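OK so a little thread on what I've been fighting with this week. Software stuff, no new hardware, sorry to the gearbox people!

I rewrote the perception half of our cup planner in July and it was great for exactly as long as I fed it one cup at a time. Put three of the same color out and it started swapping their IDs between camera ticks. Left cup becomes right cup, planner throws out its path, starts over. Forever.

Manaia Ormsby looked at my logs for maybe a minute and asked why I was matching on color at all. Fair!! Same pale blue everywhere, of course it's a coin flip. So now matching goes by position first, then by which way up the cup is.
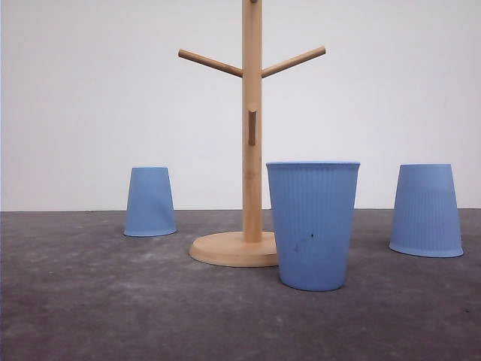 Which way up is the bit I'd been dodging. An upside-down cup and an upright one are basically the same cone flipped, and from a low view my old fitter would happily call either one "upright, pretty sure." The grasp comes after that, so a wrong guess there ruins everything downstream.

Fix was kind of dumb. I fit both versions, compare the width at the top against the width at the bottom, and keep both guesses alive for 15 ticks before Clarnov (our planner) is allowed to commit. Costs me nearly 200 ms. I'll take it.

Also the mug tree is now a proper keep-out shape with its pegs modeled separately. It used to be one fat cylinder and the planner kept refusing perfectly good paths - Gavin Tosh had been complaining about that one for ages.

Still broken: when a cup hides part of the tree's base, the base estimate slides sideways a bit. I have 14 logs of it doing that and a half-written test. More when the test passes.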